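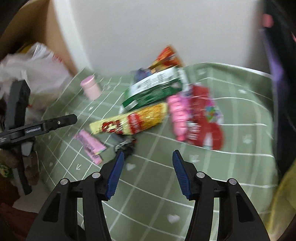

How to Remove Wax and Grease Marks from a Printed Cotton Tablecloth

Posted 3/19/19 by Josiane Courtois
Filed under: Laundry, Table Linens

These steps cover candle wax, butter, salad oil and the residue left by chips. They apply to woven cotton and cotton-polyester cloths with a printed pattern. Do not use them on vinyl-coated cloth, silk or anything labeled dry clean only.

What you need

Dull table knife
White paper towels or plain brown paper
Iron
Liquid dish soap, unscented and undyed
Baking soda
Soft toothbrush
Regular laundry detergent

Test the print first

Put a drop of dish soap on the print near the hem, on the wrong side if the color goes through. Wait 3 minutes, then press a damp white towel on the spot. If color transfers, stop and wash the cloth cold with detergent only. Pigment prints usually pass. Some hand-blocked prints do not, especially in red and dark blue.

Wax

1. Let the wax harden. A bag of ice on top speeds this up.
2. Lift off the bulk with the knife held nearly flat. Work from the edge of the spot toward the middle.
3. Place paper towels under and over the mark.
4. Set the iron to low, no steam. Press for a few seconds and lift. Do not slide the iron.
5. Move to clean paper each time wax shows through. Stop when the paper stays dry.
6. Treat what remains as grease. Colored candles may also leave dye, and the dye needs an oxygen bleach soak after the grease is out.

Grease

Blot the spot. Cover it with baking soda and leave it for an hour, then brush it off. Apply dish soap directly and work it in with the toothbrush, following the weave. Rinse from the back of the fabric with warm water. Repeat if the spot still looks darker than the cloth around it when held up to a window.

Washing and drying

Wash in the warmest water the care label allows. Load the cloth by itself or with light items so it can move freely. Check the spots before drying. Dryer heat sets oil, and a set mark may need several more treatments. Line dry if in doubt.

Iron on the wrong side while slightly damp. Pull the cloth square before ironing if the pattern has straight lines, or the lines will dry crooked.

Storage

Roll the cloth on a cardboard tube. Folded cloths crease at the same points and the print wears there first.

Related pages: Removing Red Wine from Linen, Hemming a Square Cloth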